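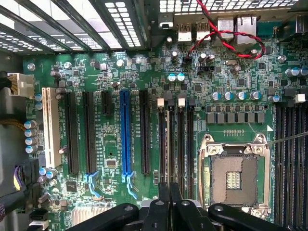 机箱里的绿色主板,后缘并排着两个银色 USB 口。

声音回来了:Dernitgate 旧磁带整理近况

最后更新:10月

上一期通讯里只用两行字提过的磁带整理,这一期终于可以好好讲一讲了!Dernitgate 阅览室楼上那几柜子盒式磁带,到本月为止已经转录完 411 盘,目录上登记的总数是 946 盘。还没过半,可是光已经听过的这些,就够我们激动好一阵子了。

先给新订阅的朋友补一点背景。这批磁带大部分是街坊们陆续送来的,有合唱排练、广播剧翻录、婚礼上的祝酒词、孩子背课文、菜市场的早晨,还有很多很多没有写标签的。最早的一批送来时装在饼干铁盒里,打开盖子还有一股黄油和樟脑混在一起的味道。后来大家听说阅览室收磁带,就接二连三往这里送,有用报纸包的,有用毛线捆的,还有一袋和一双冰刀鞋放在一起(冰刀鞋已经还回去了)。

我自己是从封面开始喜欢上这批东西的。很多人会在磁带盒的纸卡上手写曲目,写到最后位置不够,就把字越写越小,拐到侧面去。有一盘的纸卡上用蓝色圆珠笔画了一只很认真的公鸡,里面录的是一堂三角函数课,从头到尾没有公鸡。还有一盘写着“千万别洗掉”,三个感叹号,翻过来B面写着“可以洗掉”,一个感叹号。我们两面都留着。

从一盘磁带到一个文件

常有人来信问,转录是不是把磁带放进去、按下播放就好。基本上是的,不过前后有一串小事情,做熟了以后特别有意思。

拿到磁带先看外观。外壳有没有裂,压片上的小毛毡还在不在,带子有没有打褶。毛毡掉了的磁带播出来声音忽大忽小,像有人在隔壁房间走来走去。外壳用螺丝固定的最好办,拧开换一副新壳;用胶粘死的要沿着缝慢慢撬,手要轻,两只带轮先用一小条纸胶带固定住,免得一松手带子就弹成一团面条。我第一次撬的时候就弹了,收拾到晚上九点,现在说起来还觉得手心出汗。

接下来是快进一遍、倒带一遍。放了许多年没动过的带子,一圈一圈会粘得紧,先空走一遍,松一松,正式播放时速度就稳多了。遇到走不动的,不要硬来,用一支六角铅笔插进轮孔里,一点一点地转。六角的比圆的好用,这一点我们意见高度一致。

然后是磁头。每播几盘就要用棉签蘸异丙醇擦一次,棉签擦出来是棕色的,要擦到白为止。老磁带掉粉厉害,有一盘合唱带播到一半高音全没了,停下来擦了三根棉签,再放,女高音部一下子从墙后面走出来,大家都笑了。

校方位角这一步,我要多说几句,因为它是整个流程里我最爱的一步。每台录音机的磁头角度都有一点点不同,当年用哪台机器录的,播放时最好就调成哪台的角度。做法是听着声音里的“嘶”声,用小螺丝刀极轻地拧磁头旁边那颗螺丝,拧到高频最亮的那一点。差四分之一圈都听得出来。那一瞬间的感觉像擦干净了一块玻璃,原本闷着的人声忽然站到你面前,连翻谱子的声音都有了。新来帮忙的朋友我都会请他们亲手拧一次,没有一个不瞪大眼睛的。

录的时候我们用两声道、二十四位、四十八千赫,存成不压缩的文件。有人觉得一盘讲话录音用不着这么讲究。可是磁带每播一次都会磨掉一点,能录好的那次就把它录好,以后想要小文件,随时可以再转。录音电平留足余量,最响的地方不要顶到头。婚礼磁带要特别当心,前面四十分钟都在小声聊天,突然有人对着话筒喊“干杯”。

转录完的原始文件一律不修。降噪也好,去哼声也好,都在副本上做,而且做得很少。我个人很喜欢留着一点底噪,那是房间的声音。听惯了就会发现,厨房里录的和客厅里录的底噪完全不一样,厨房里有冰箱,客厅里有挂钟。

旧台式机的第二份工作

存文件和跑波形的活儿,全部交给二手办公台式机。这种机器便宜,结实,零件好找,拧开侧板就能加硬盘,简直是为这类慢活儿准备的。我们不需要漂亮的显卡,声音文件对处理器的要求也低得可爱,真正要紧的是硬盘空间、风扇安静,还有一个干净的音频输入。

关于输入,给打算在家里动手的朋友提个醒:能用外置的 USB 录音接口就用外置的。机箱里面电气环境很吵,主板自带的线路输入常常混进细细的“滋滋”声,鼠标一动还会跟着变调。外置接口离开机箱一段距离,线短一点,插头插紧,声音就干净多了。如果还听见五十赫兹的低哼,检查一下录音机和电脑是不是接在同一个插座排上,接到一起往往就好了。

二手机器到手以后,值得花一个下午从里到外收拾一遍。拔掉电源,等一会儿,先用软毛刷把散热孔和风扇叶上的灰扫松,再用气吹吹走,吹的时候拿根竹签抵住风扇,不让它飞转。内存条拔下来再插回去,很多莫名其妙不开机的毛病就这样好了。主板上那颗纽扣电池也顺手换掉,几块钱的事,省得每次开机都回到某个遥远的元旦。文件日期乱了,目录就跟着乱,这个亏我们吃过!

硬盘方面,一份放在机器里,一份放在外置盘上,第三份放在另一栋房子里。第三份目前寄放在 Saraç 茶馆的后屋,茶馆每次只收我们一壶茶的钱,而那壶茶是我们自己喝掉的。
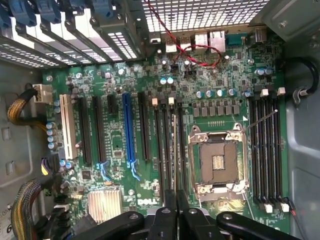 给声音起名字

转录只是一半的工作,另一半是编目。一个文件名叫“带子17A面”的声音,等于又一次被锁进柜子里。我们用的是 Gamivell 编目表,样子很朴素,一行一盘带,栏目有来源、载体状况、时长、语言、地点、内容摘要和使用许可。最初的版本有二十几个栏目,填一盘要半小时,填着填着大家的眼神就散了。后来狠心砍掉一半,速度上来了,填出来的东西反而更详细,摘要一栏越写越长,越写越有味道。

摘一些近来我特别喜欢的摘要给大家看看:

“A面:年夜饭,能分辨出四代人。十二分钟处有人问鱼翻不翻面,争论持续到十五分钟。”

“广播剧翻录,缺第一集开头。每集结尾都有录音的人小声说‘好了’,然后按停。”

“儿童练琴,同一首小步舞曲,错在同一个地方,最后一遍弹对了,之后是很长的安静。”

“河边,蛙声,偶有自行车铃。没有人说话。请戴耳机听。”

写摘要有几个小规矩,都是边做边磨出来的。听到什么写什么,猜测的内容要加“疑似”。遇到别人家的私事,摘要里只写“家庭谈话”,不写细节,使用许可一栏先填“待问”。方言照原音记下来,旁边注上大意。地名有旧称的,旧称新称都写上,日后检索起来两边都能找到。唱歌的,如果听得出歌名就写歌名,听不出就把第一句歌词抄下来,抄错了也没关系,总会有人来信纠正,而这种来信是我最爱收的信。

说到来信,上一期登出一段没人认得的歌词以后,收到了好几封长信。有一封把整首歌默写了下来,还附上一段自己哼唱的录音,调子和磁带里的差了半句。另一封说那半句本来就有两种唱法,河东一种,河西一种。我们把两种都编进了目录。谁能想到,一盘连标签都没有的磁带,会牵出这样一段来!

目前 Gamivell 表里可以在阅览室现场试听的录音有 160 条,都是已经得到许可的。一楼靠窗那台机器上装了耳机,开门时间随时可以坐下来听,走的时候把音量调回中间就好,下一位听众的耳朵会感谢你。

Floltden 那一箱

这个月最大的惊喜来自 Floltden。那边的小学搬校舍,清理广播室时找到一箱磁带,托人捎了过来。箱子外面写着“体育器材”,里面一只球都没有,满满的全是校园广播。

我一口气听了四个晚上,停不下来。早上七点半的开始曲,用的是一段手风琴,录音机电力不太足,手风琴就有点喝醉了的样子。接着是天气,由学生播报,读到“局部地区”总要停一下。然后是失物招领:一只左手手套,一把没有伞面的伞,半块橡皮(“有牙印,请失主来认”)。再往后是点歌。点歌的理由常常比歌还长,“送给三年级全体同学,祝大家数学考试顺利,也送给我自己”。

这些广播当年播完就算完了,录下来可能只是为了检查音量,或者是忘了关。正因为谁也没有打算把它们留给以后,才格外鲜活。你能听见广播室的门开了又关,听见有人用气声说“话筒开着呢”,听见窗外的操场上在点人数。有一盘录到下雨,雨打在铁皮屋檐上,播音的学生不得不越读越响,最后几乎是喊着读完了一首写春天的短诗。我听到那里,把耳机摘下来缓了一会儿,又戴上重听了一遍。

这箱带子的状况比预想中好。广播室干燥,箱子又一直关着,霉点很少。有两盘带子断过,用透明胶粘上的,胶已经渗出来,粘住了相邻的几圈。这种情况要把旧胶慢慢揭掉,用棉签蘸一点点酒精擦净残胶,再用专用的接带胶重新对接。接缝要斜着剪,四十五度,这样播放经过接口时声音是滑过去的,听不出“咔”的一下。如果家里也有断带,千万不要用普通透明胶!当下看着粘好了,几年以后它会连好的部分一起拖下水。

Floltden 那边已经答应,整理好以后会在新校舍的广播里重播几段。醉醺醺的手风琴也在名单上,我特地问过。

在家保存磁带的一点建议

每次写磁带的事情,都会收到“我家也有一抽屉,怎么办”的来信,所以把常被问到的集中写在下面。

竖着放,像书一样立着。平放摞起来,底下的壳容易变形,带子边缘也会受压。

远离音箱、变压器和带磁扣的包。冰箱门上更不行,我见过有人用冰箱贴把磁带吸在冰箱上当装饰,好看是好看,听就别想了。

放在一年四季温度变化小的地方。阁楼夏天太热,地下室太潮,卧室衣柜中间那一层最合适。可以放一小包干燥剂,记得过几个月换一换。

盒子背面那两个防误录的小塑料片,该掰就掰掉。家里最珍贵的录音,常常毁在一次手滑上。将来真的想重录,贴一条胶带盖住小孔就行。

发霉的磁带不要直接放进机器。霉粉会沾到磁头和压带轮上,再传给下一盘。先用塑料袋单独装好,戴上口罩,到通风的地方再打开看。白色细点通常还有救,整圈都毛茸茸的,请带来给我们看看,别自己硬擦。

给磁带写标签时用铅笔或者档案笔,写在纸卡上,不要贴在外壳的窗口处。标签厚了会卡在机器里,有些老机器的带仓紧得很。

最后这条我每次都要写:趁还能问的时候,坐下来和家里的长辈一起听。准备一支笔。他们会在第三分钟忽然说出背景里是谁在笑,会说那天停过电,会说那张桌子后来给了谁。这些话目录里查不到,磁带上也没有,有时候比录音本身还要长。如果手机就在旁边,把这一段也录下来,同样很珍贵。 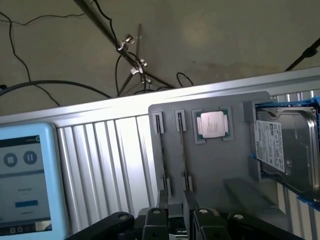 秋季试听会

十月的试听会还是在 Dernitgate 阅览室二楼,晚上七点开始,门六点半就开。流程和春天那次一样松散:先放几段新整理的录音,灯关掉一半,大家安安静静地听;然后开灯喝茶,想到什么说什么。春天那次本来计划一个半小时,结果聊到快十一点,锁门的时候楼梯上还有人在争论那段锣声到底是开场还是收场。

这次的节目单初步定了这些:Floltden 校园广播选段,包括失物招领和雨天念诗;合唱排练两段,同一首歌,前后隔了一个冬天,听听大家进步了多少;菜市场早晨的长录音,截取开市前的那一刻钟,能听见卷帘门一扇接一扇地拉起来;还有一盘至今没人听懂的讲话,语速极快,疑似在讲解一种牌戏的规则。要是有谁能听懂,我们请喝茶,喝多少都行。

Saraç 茶馆照例会送芝麻圈饼来。春天那次饼放得离话筒太近,现场录音里从头到尾都是嚼东西的声音,清清脆脆,倒也编进了目录,摘要写的是“听众,芝麻”。这一回饼会放到楼梯口那张桌子上,请大家中场再去拿。

想带自家磁带来的朋友非常欢迎。现场有一台播放机可以当场试听,时间有限,每家先放一盘,挑最想听的那盘。来之前最好倒回到开头,能省下不少等待的时间。如果磁带是断的或者发过霉,请先在门口说一声,我们另外安排时间慢慢看。

听得见的一座小城

写到这里,还想讲一讲最近编目时冒出来的一个念头。按来源把录音排在一起,看到的是一家一家的故事;可是把“地点”那一栏拿出来重新排,竟然慢慢排出了一条街。桥头有修鞋摊的敲打声,往前是理发店的推子和收音机,再往前到了小学门口,放学铃一响,声音一下子涨满。不同的人、不同的年份、不同的录音机,恰好都路过了同一个地方。

有一口钟,出现在很多盘带子里。起初谁也没注意,它总是在背景的最远处,有时候被说话声盖住一半。直到有一晚接连听了好几盘,才觉得那个音高耳熟得很。于是往回翻,在婚礼里找到它,在练琴里找到它,在河边蛙声的最末尾也找到了它。以前那口钟挂在旧邮局顶上,后来修屋顶时拆了下来,再没有挂回去。现在我们手上有了它一年四季的声音,晴天脆一些,雨天闷一些,下雪天最轻。

我们打算把这条“听得见的街”做成一份可以边走边听的录音地图,从桥头走到旧邮局,沿路听过去。开头几个点已经选好,文字说明还在写,每一点尽量不超过两百字,让人多听少看。中间理发店到小学那一段眼下还缺声音,如果谁家的磁带里碰巧录到了那附近,哪怕只有几秒钟,请一定告诉我们!

这份地图会先印一版纸质的,印数定为 3000 份,放在阅览室、茶馆和 Floltden 新校舍的门厅里免费取用,折起来刚好能放进大衣口袋。纸面上标注每个点的编号,到阅览室借一只小播放器就能对着听。播放器还在凑,家里有闲置的、电池还能用的小播放器,也很愿意收下,耳机孔没坏就行,外壳花一点完全不要紧。

还缺什么

每期都有朋友问能帮什么忙,这期列得具体一点。

盒式磁带的空壳,五颗螺丝的那种,多多益善。买来的便宜磁带把带芯拿走,剩下的壳就可以用。

压带轮的橡胶圈。老机器上的橡胶会硬化发亮,播出来的声音微微打颤,弦乐尤其明显。我们有尺寸表,放在阅览室一楼柜台。

会听方言的耳朵。尤其是沿河上游几个村子的老话,有好几盘摘要至今只写着“两人交谈,语气愉快”。

愿意打字的手。听写是慢工,十分钟的录音常常要写上一个钟头,可以带回家做,写多少算多少。我自己的习惯是一边听写一边煮汤,汤煮好了就收工,效率还不错。

还有铅笔,六角的。

下一期会登出录音地图的草图,连同试听会上大家给那盘神秘讲话的各种解释。在那之前,去翻翻抽屉吧,说不定就有一盘等着你去听的!

联系我们:Dernitgate 阅览室一楼柜台 | © Dernitgate 阅览室通讯,转载请先告知 | 返回顶部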